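Rallell 积木外借箱 安全检查表(带批注)
适用范围:大颗粒拼插积木、硬壳手提箱、摆放台面及三面围板
检查人:Zuzana Šindelář
检查时间:四月,周四,上午
上次检查遗留项:2 项(见第 5 条、第 11 条)
结果写法:合格 / 待处理 / 不适用。批注写在每条下面,没有批注的可以空着。

一、积木

1. 表面有无裂口、缺角、毛边
结果:合格
批注:逐块用手指沿四条棱摸一圈,再摸凸点的顶面。大颗粒积木的棱本来就是圆的,摸到扎手的地方就挑出来。小划痕和发白的小点不算缺陷,记一笔即可,不用下架。上一批检查表里有人把轻微划痕也写成“破损”,结果好几块能用的积木在柜子里放了一个月。

2. 凸点与底孔的咬合
结果:合格
批注:两块对插,提起上面一块,下面一块不掉为合格。再横着拉一下,有一点活动可以接受。拆的时候如果要用牙咬或者用工具撬,就算过紧,单独放一袋。过紧的积木孩子会拿去磕桌角,时间长了桌角和积木都会坏。

3. 颜色与掉色
结果:合格
批注:湿白布来回擦,布上不留颜色。绿色、黄色、棕色各抽一块。棕色的本身比较哑,和旁边的黄色放在一起显旧,检查时容易误判,应当和同色的比,不要和别的颜色比。

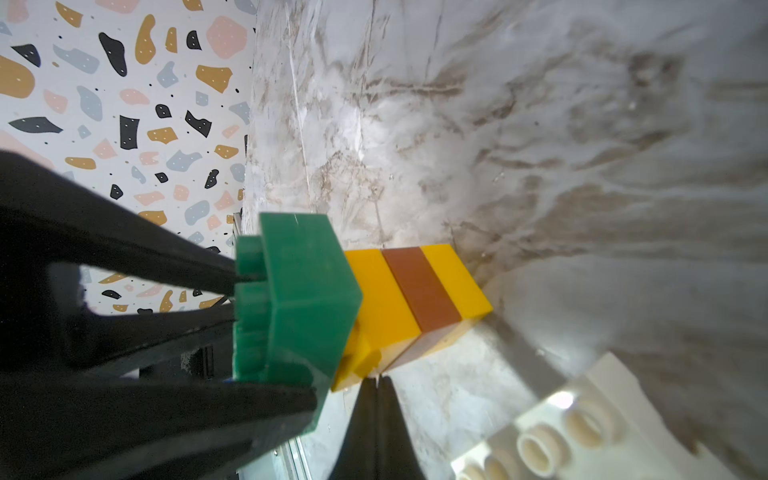 拼在一起的积木也要查,查的时候先看整条直不直,再拆开看接触面。长时间不拆的组合,缝里会积灰,尤其是底孔那一面。归还时如果还是拼着的,接收人要当场拆开,单块清点后再装箱。以前允许整条放回去,后来发现数目总对不上,就改了。

4. 最小零件尺寸
结果:合格
批注:本箱只放大颗粒。借出去的箱子有时会混进别家的小颗粒,形状差不多,放进箱底不容易看见。每次归还把箱子整个倒空,绒布掀起来看。查到小颗粒的,装袋写上日期放前台,不要顺手放进别的箱子。

5. 清洁(上次遗留)
结果:合格,遗留项关闭
批注:上次写的是凸点之间有胶状残留,已用温水加中性清洗剂泡过,软刷刷净,摊开晾干。不要用热风吹,底孔受热后会变松。不要用带香味的湿巾,擦完发黏,沾灰更快。清洗记录由 Salminen 那边留底,本表只记结果。

二、台面和围板

6. 台面平整、无翘边
结果:合格
批注:台面是灰白大理石纹,纹路里有浅棕色和白色,小东西掉在上面看不太清。查台面时把灯开全,蹲下来让眼睛和台面一样高,沿着表面平着看一遍。手再走一遍,从后面往前面走。翘边、鼓包用铅笔在旁边点个记号,不要贴胶带,胶带撕下来会带走面层。

7. 围板花纹上的脏污
结果:合格
批注:三面围板都是水磨石花纹,米白底,黑、芥黄、浅粉、蓝灰的碎块。这个花纹藏脏。黑色碎块上还印着白色小点,有没有霉点或者油点,光凭眼睛看不准,要用白布擦。布上干净就算干净。去年有人拿百洁布擦过一处,印花磨浅了,以后一律用软布。

8. 围板接缝与铝角柱
结果:合格
批注:角柱两侧的板边不能有张口,张口能插进一张硬卡纸就要报修。铝型材的端头用手背试,不挂皮肤为合格。角柱和台面相接的地方最容易卡进东西,用木片刮,不要用金属片。

9. 前沿的铝型材和下方的散热格栅
结果:合格
批注:型材上的槽里不能有积木碎屑、回形针、纸团。格栅的窄缝不堵。擦格栅用干刷子,不喷水。积木不往前沿上摆。

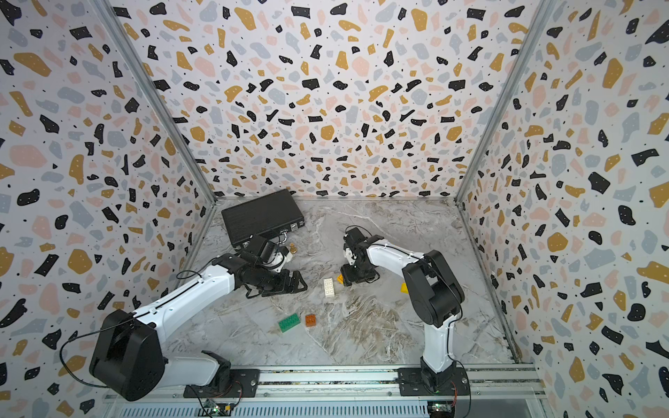
Janer 在上一轮传阅稿上写了意见:第 9 条里“不往前沿上摆”说得太笼统,摆多远算远?我们那边孩子和大人都照字面理解,有人觉得离边一指宽就行,有人往后挪了一大截,吵了两回。建议写成一个手掌的宽度,谁的手都行,反正不是量尺寸,是提醒大家别贴着边。另外黄色积木跟台面颜色差得大,掉了好找,灰色和白色的掉在这种纹路上很难看见,能不能干脆不配灰白色?

答复:手掌宽度可以,下一版照改。灰色和白色积木本箱本来就没有配,如果在箱里见到,按第 4 条处理。

10. 台面上的散件
结果:待处理
批注:检查前要求散件归箱,这条每次都有人忘。台面上可以留正在用的,其余的放回去。待处理的意思是提醒,不影响本箱继续外借。收散件从远端往近端收,收完再看一眼围板脚下。

三、硬壳手提箱

11. 锁扣(上次遗留)
结果:合格,遗留项关闭
批注:上次写“锁扣回弹慢”。点了一滴缝纫机油,擦掉多余的,开合 14 次,每次都能自己弹回。锁扣是金属件,边缘要用手背试。锁扣扣上以后提起箱子轻轻晃,箱盖不能有缝。

12. 箱盖和外壳
结果:合格
批注:盖面是一道道的横纹,灰会落在纹里,用软毛刷顺着纹刷,再用拧干的布擦。外壳有白印的,用橡皮试一下,擦不掉才写进表里。不要在箱盖上贴标签,贴不牢,撕下来留胶。标签一律挂在提手上。

13. 提手
结果:合格
批注:满箱提起,停一会儿,看提手两端的销子。有响声、有歪斜的停用。提手上挂标签的绳子不要长,绳圈套得进一只小手就要剪短。

14. 摆放位置
结果:合格
批注:箱子平放,不要竖着。竖着放的话积木全压到一头,下次开箱会倒出来。位置以后部靠左为准,可以稍微斜一点,提手和锁扣朝前,方便看清有没有扣好。箱子上面不叠东西。开盖时手不要扶在合页一侧,两人同时开箱的,由一个人喊口令。
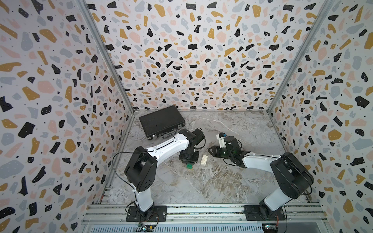 图三 手提箱平放于后部左侧,盖面为细横纹,提手在前。

四、容易漏掉的几处

箱内衬垫的四个角。衬垫边缘翘起来以后,下面能藏下一整块积木,从上面看不出来。把衬垫按下去,听有没有空响,有就掀开。

合页一侧的缝。灰、头发、彩纸屑都往那里走。用旧牙刷,刷完倒扣箱子拍两下。

积木底孔里塞的纸。孩子喜欢往里塞纸条,纸条一潮就粘住。对着光看孔,不透光的就是有东西。用竹签顶,不要用剪刀尖。

围板和台面的夹角。夹角处擦不到,布要叠成一条边再走。擦完把布翻开看,上面有颜色的碎末,先查积木掉不掉色,再查围板印花掉不掉。

清点用的盘子。盘子本身也要擦,盘底有沙粒的话,积木倒进去晃一晃就全是划痕。

五、数量与重量

本箱标准配置为 200 块,另有底板若干,底板不计入块数。清点按颜色分堆,十块一排,排好再数排数。两个人数,数字写在各自的纸上,写完再对。对不上就重数,不要取中间的数。

满箱重量超过 2000 克的,外借单上要勾“较重”一栏,由大人提。这个数是我们自己定的,借用方如果有更严的规定,按他们的来。

缺件处理:缺一两块的不追,从备件里补齐,写明颜色。缺得多的先问借用方,很多时候是掉在书包里或者沙发缝里,过几天会送回来。补件和送回来的重了也没关系,多的归备件。

六、传阅意见及处理

Stovano:第 2 条说过紧的单独放一袋,那一袋最后去哪儿?我们这边已经攒了满满一袋,没人认领。
处理:过紧的积木留作备件,不外借。反复插拔一段时间后再试一次,还紧就报废,报废的写在表背面。

Stovano:第 7 条的白布,能不能用白纸巾代替?布洗完要晾,周转不过来。
处理:可以,但纸巾不能带压花,压花的纸巾容易掉屑,掉下来的屑在围板花纹上很难找。

Salminen:第 5 条的晾干时间没写。我们现在是晾过夜,底孔朝下。
处理:照你们的做法写。底孔朝下这一点补进正文。

Janer:第 14 条“稍微斜一点”是多斜?
处理:不规定。能看到锁扣就行。

无署名:检查表太长,能不能压成一页?
处理:暂时不压。可以把批注折起来,只看条目和结果。打印时选双面。熟手只填第 1、2、4、10、11、14 条,其余每月填一次。

七、下次检查前要做完的事

第 10 条散件归箱,由当班的人在收工前做。
第 9 条按手掌宽度改写,改完重新贴在围板外侧,旧的一张撕掉。
备件袋换成透明的,现在那只不透明,看不到颜色。
提手标签重写,字迹已经淡了。
橡皮和软毛刷各补一件,放在清点盘旁边。

检查结论:可继续外借。待处理一项(第 10 条),不停用。
签字:Zuzana Šindelář
复核:下次归还时由接收人复核第 1 至第 5 条,并在本表背面签名。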